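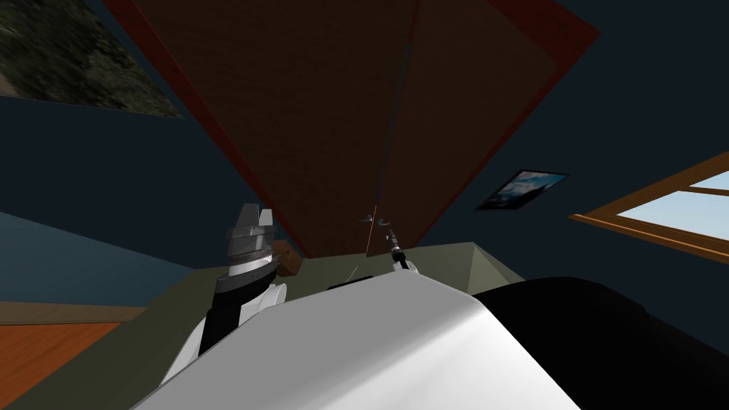
图 7-1 开柜门任务（仿真）：细夹爪伸向门缝下端的两个把手，左侧夹爪抬起

第七节　开柜门时夹爪卡住、弹飞或报保护停止

整理：Zdenka Krasniqi　二月

这一节我拖了挺久才写。前面几节讲的推盒子、放东西，出了毛病基本重置一下就能接着跑，开柜门这个任务就没那么好脾气了。我自己第一次跑的时候，夹爪刚碰到把手，整条手臂就甩了出去，柜子也跟着抖，我坐在屏幕前愣了半天，还以为是手柄没电了（手柄好好的，电满格）。

如果你是从 Jokum 的旧版本升上来的，请一定先把下面的注意事项看完再动手。旧版场景文件和新版控制器 Trikside 放在一起用，最容易出这一节讲的故障。

7.1　先认一认是哪种故障

我把大家报上来的情况归成了三类，叫法是我自己起的，后面的步骤里会一直用。

“卡住”：夹爪合上以后手臂不动了，Wavitz 的日志窗口不停刷接触力警告，门也没开。多半是两个把手被一起夹住了，等于你一只手在同时拽两扇门，合力又刚好冲着门缝。

“弹飞”：夹爪还没合上，或者刚合上一点点，手臂突然朝一边甩。十有八九是指尖扎进了把手的碰撞体里，物理引擎拼命想把它们分开，就把力全给了手臂。

“假停”：画面里什么都没碰到，控制器却报了保护停止。我最烦这一种，查起来绕，7.5 专门讲。

注意：三种故障可能连着来。先卡住，你一着急往后拉，就变成弹飞，弹飞之后又触发停止。查的时候请从日志里最早的那条警告看起，最后那条往往只是结果。我在这上头浪费过一整个下午！

7.2　出了故障，先做这几步

警告：如果你的仿真会话和实机是联着的（Trikside 右上角显示“同步”），弹飞的指令有可能传到实机上去。请先按实机的急停，再回来管屏幕。顺序千万别反过来。

1. 按下急停。没联实机的话，点 Wavitz 里的“暂停”。
2. 松开手柄上的所有按键，把手柄放到桌上。手还捏着扳机的时候，恢复瞬间会直接执行合爪，我吃过这个亏。
3. 在 Trikside 里把“同步”切成“仅仿真”。
4. 保存日志。一定要在重置之前保存，重置会把接触记录清空，没有提示，也找不回来。
5. 点“重置手臂”，先别点“重置场景”。等手臂回到起始姿态，看一眼柜门还在不在原位，有没有歪。
6. 门位置正常，就接着看 7.3。门歪了，或者门板穿进了柜体，这时候再点“重置场景”。

说明：“重置手臂”偶尔会等很久。超过 90 秒还没动静，直接关掉 Wavitz 重开就行，不用再等了，我试过去泡杯茶回来它还是老样子。

7.3　检查把手的碰撞体

柜子的两个把手挨得很近，就在门缝两边。每个把手都是一根短横杆装在一个小立柱上，肉眼看横杆后面是有空隙的，指尖可以伸进去勾。可是旧版导入模型时默认用凸包来生成碰撞体，凸包会把空隙整个填实！于是你看着指尖明明还在空气里，引擎那边已经算它撞上了，两边越挤越厉害，然后就飞了。

这个问题是 Yvonne Nuttall 找到的。她把碰撞体显示打开给我看，两个把手各自裹着一个鼓鼓的实心块，中间还蹭到了一起，我当场就明白了。

1. 在 Wavitz 里打开“显示”菜单，勾上“碰撞体”。
2. 点选左门把手，看横杆后面有没有空隙。右门把手也看一遍，别只看一个就下结论。
3. 如果是实心的，在属性栏把“碰撞形状”从“凸包”改成“分解”。
4. 点“重新生成”，等进度条走完。界面会卡一小会儿，正常。
5. 检查两个把手的碰撞体有没有互相重叠。有重叠的话，把“碰撞外扩”调到 2 毫米以下。
6. 存成新的场景文件，别覆盖原来的。文件名后面加上你自己的名字缩写，方便以后问人。

注意：别为了省事把碰撞外扩直接改成零。我改过，弹飞确实少了，代价是夹爪夹不牢，门开到一半就从指间滑掉，录下来的数据全废。

提示：“分解”会让仿真变慢一些，旧电脑上感觉比较明显。柜体和门板用不着改，只改把手就够了。有人一高兴把房间里所有东西都改成了分解，连墙上的画都没放过，然后跑来问我为什么这么卡……

7.4　重新接近把手

碰撞体没问题之后，剩下的多半是手法。细夹爪很窄，指尖又尖，从下往上伸的时候特别容易正对着门缝走，看上去很准，其实正好落在两个把手中间，一合爪就两个都带上了。所以请先选定要开哪一扇门，再往那一边偏。

1. 把另一条手臂的夹爪抬起来，停在柜子侧前方，和把手保持 30 厘米左右的距离。它不参与开门，但要是放得太近，两条手臂的防碰撞区会重叠，直接触发停止。
2. 在 Trikside 里把速度档调到“慢”。
3. 将细夹爪移到把手下方，先停住，换一个视角看看左右位置。默认视角是从低处往上看的，柜子会显得特别高，越往上越收窄，距离很不好判断，我每次都得换视角确认。
4. 朝你要开的那扇门横向移一点，让两根手指分别落在同一根横杆的上下两侧。需要的话把手腕转 90 度。
5. 慢慢合爪，眼睛盯着接触力那条曲线。曲线平稳上升后走平，说明夹住了。要是出现尖刺一样的跳动，马上松开，退回第 3 步。
6. 向后拉的时候沿着门的弧线走，别直着往后拽。门是绕着铰链转的，直拽会让把手受到侧向的力，又回到卡住那个老问题。
7. 门打开一条缝之后先停一下，确认另一扇门没有跟着动，再继续。

警告：合爪之后如果手臂不动，请不要加大力度硬拉。先松爪，再后退。在仿真里硬拉顶多重来一遍，联着实机的时候，手腕的减速器可经不起这么折腾。

说明：台面上有小物件的话，也要留意抬起的那只夹爪会不会在放下来的时候碰到它们。碰到了不算故障，但是日志会多出一堆接触记录，查问题的时候很碍眼。我的习惯是结束之前不放下那条手臂。

7.5　“假停”怎么查

什么也没碰到却停了，我一般按下面的顺序查。最常见的原因放在最前面，查到就可以收工，后面的不用做。

1. 看停止代码后面跟的是哪条手臂。很多人（包括我）一上来就盯着正在开门的那条，结果报停止的是举着不动的那条，白查半天。
2. 打开“防碰撞区”显示，看两条手臂之间、手臂和机身之间有没有重叠。机身外壳是圆鼓鼓的，细夹爪从它前方往上伸时，前臂离外壳很近，防碰撞区又比外壳大一圈，容易蹭到。
3. 如果是和机身重叠，把肘部往外抬一点再接近，不要去改机身的防碰撞区。
4. 检查场景文件和控制器的版本是不是配套的。在 Trikside 的“关于”页里能看到支持的场景版本。
5. 还查不出来，就把“仅仿真”模式下的同一段动作重放一遍。重放时不停，实际操作时才停，那要怀疑手柄信号有抖动，换一只手柄试试。

关于第 3 条我多说两句。Fatos Mladenović 之前为了赶进度，把机身的防碰撞区整个关掉了，仿真里跑得很顺，大家都夸。后来这份配置被带到了实机上，前臂擦着外壳过去，外壳上留下一道挺长的划痕。人没事，机器也没坏，可从那以后 Jurić 这边的配置文件就加了锁，改防碰撞区需要 Laurier Boychuk 开权限。你要是发现那几个选项是灰的，原因就在这里，直接去找他，别绕过去改底层文件！

7.6　恢复运行

故障处理完，别急着把“同步”打开。我每次都照着下面走：

1. 在“仅仿真”模式下，把开门动作完整做一遍，从起始姿态一直到门打开、松爪、退回。
2. 导出这次的日志，搜一下有没有接触力警告。有的话回到 7.1 重新认。
3. 到实机旁边看一圈，确认手臂活动范围里没有人，也没有别人顺手放下的杯子、工具之类。
4. 松开急停，将速度档保持在“慢”，再切回“同步”。
5. 第一次联机动作时，请另一位同事守在急停旁边，手放在按钮上。一个人的时候就不要联机了，等人来了再说。

注意：切回“同步”的那一下，实机会先移动到和仿真一致的姿态。如果两边姿态差得很远，动作幅度会很大。请先在两边都执行“回起始姿态”，再切换。

7.7　报故障时请附上这些

自己搞不定就发给我们，我很乐意看（真的，奇怪的故障越多，这一节就写得越全）。不过请把东西带齐，光发一句“又飞了”我也帮不上忙：

- 重置之前保存的日志
- 场景文件，连同你改过的那一份
- 故障类型：卡住、弹飞还是假停，拿不准就写拿不准
- 当时用的速度档，以及有没有联实机
- 打开碰撞体显示之后的截图一张，要能看清两个把手

日志文件太大的话，截取最早那条警告前后的一段就可以。联着实机发生的弹飞，不管有没有造成损坏，都要同时抄送 Senad Petek，他那边要登记，登记完确认可以用了，再给实机上电。

抽屉的把手也有类似的凸包问题，处理方法和 7.3 一样，拉的方向换成直线，具体见第八节。

问题反馈：请联系 Jurić 仿真支持组　|　© Jurić 保留所有权利　|　返回顶部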